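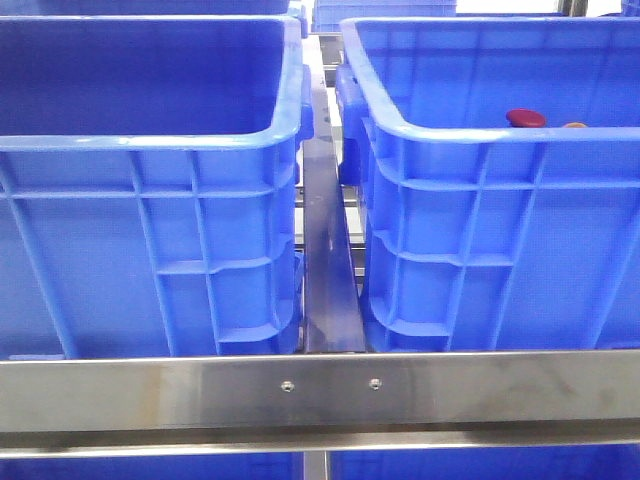
## Kilberg walk-in cooler, July check

My notes from the monthly round, same list as always. I started at 5 a.m. before the produce truck, so if I sound grumpy in spots, blame that!

- [x] **Door gasket.** Good all the way around. I did the dollar bill test at the corners and it grabbed every time.
- [x] **Inside release knob.** Works. I shut myself in and got out again (never my favorite part).
- [ ] **Floor drain.** Slow. I poured a bucket down and stood there watching it think about it. Needs snaking before the next delivery.
- [x] **Temperature log.** Filled in, and I could even read most of it. The door display and my own thermometer agreed.
- [x] **Crates.** Blue ones stay on the rack, off the floor. Check rims and handles for cracks, pull anything sharp.
- [ ] **Lights.** One tube flickers by the evaporator. I asked Halside for a replacement last month and I'm still waiting, so I called again.
- [x] **Fan guard.** Tight, a bit dusty. Wiped it while I was up there.
- [ ] **Extinguisher outside the door.** Charged, but the tag is missing. Serial ends in 744 if anybody finds it.

Three open items, down from 11 in the spring, which I'm pretty happy about. Drain first, please!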